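Budget for the fingers first

Every spring I get asked to look over equipment plans for small robotics groups, and nearly all of them make the same mistake. The first page is the arm. The second page is also the arm. Grippers, pads, bolts and the hours people will spend using them get a single line near the end, marked "accessories."

I think that order should be reversed. If the work is handling dishes in a kitchen, the part that touches the dishes decides whether the money was well spent. An arm can sit in its crate for months while people collect demonstrations with hand-held grippers, and the project still moves along. It doesn't work the other way.

At Brunstead we planned for one pair of hand-held grippers last year. By March we had spent $782 on replacement pads and linkage parts, against a planned $700 for the whole year. The overrun was small, but it had to come out of travel, and two site visits were dropped. Nermina Kovačević, who ran the purchasing, had asked for a spare pair at the start. She was told spares could wait. She was right and the rest of us were wrong, me included.

Her rule now is to set aside 20 percent of the hardware budget for parts that wear out, and to buy them on the same order as the tools. I would go a little further. Buy the second pair before you buy the better computer. A slow computer costs you an evening – a cracked finger linkage with no spare can cost up to two weeks, depending on the supplier.

The other thing missing from most plans is ordinary household stuff. Groups will pay for a test bench with clean walls and even lighting, then act surprised when the system struggles in a real home. Homes have patterned tablecloths, shiny bowls and shopping bags on every surface. Time in real kitchens should be a budget line with hours and a rate next to it, the same as machine time. So should plates and bowls. They are cheap, and they break.

I know why the arm goes on page one. It is the item that gets a project approved, and a box of pads does not look like progress to whoever signs. But the people signing can read a table of costs, and they would sooner see the full number now than a request for more in the fall.

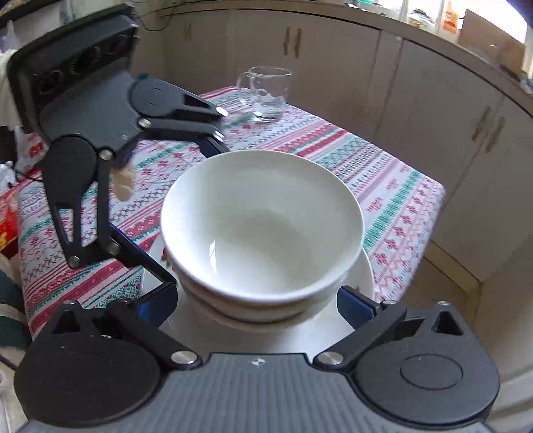 We are writing next year's plan at the moment, and the grippers are on page one. The arm is on page three, with a question mark beside the delivery date.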